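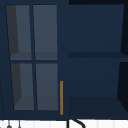 Progress report, October: shelf-stow work in the simulated kitchen

The short version for Namard is that I would not release the next payment on the strength of our headline number. We ran 751 trials of the sink-to-shelf task and the log marks 538 as passed. I no longer trust that figure.

The fault is in the success check. It was written to confirm that a plate had reached the open shelf in the wall cabinet. In 49 of the passed trials the plate's last recorded position is still in the basin. Gilberto Taipe found them by reading the position logs by hand. The checker had kept a "placed" flag from the trial before and never cleared it.

Sturkia's patch clears the flag at reset. They call the matter closed. I don't — the patch was tried on six trials, all of them plate trials, and the strawberry uses a different branch of the same code.

The second problem is contact force. The hands work close to the sink rim and the faucet, and our force limit only watches the fingertips. A palm could press on the counter all day without tripping a stop. In simulation that costs us nothing. On hardware it is a safety matter, and the plan still has hardware next.

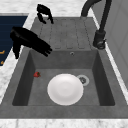
Lizeth Salazar disagrees on the order of work and wants it noted that the palm limit should be fixed before anyone touches the checker, as a wrong score can't break a wrist joint.

She may be right. Both are open as of this report. 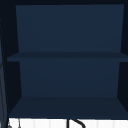 What we are asking for

Time to rerun all 751 trials with the patched checker, and no hardware date until the palm limit has been tested. Groson's offer to "validate" the old results should be declined.

Reading time: 2 minutes

Comments

Jintana Nilsuwan: Did the 49 come in a row or scattered?

Abelardo Núñez: Six trials is not a test. Please send the logs.

Related
Puma arm: stop button delay, open items
Notes on reset errors in the simulator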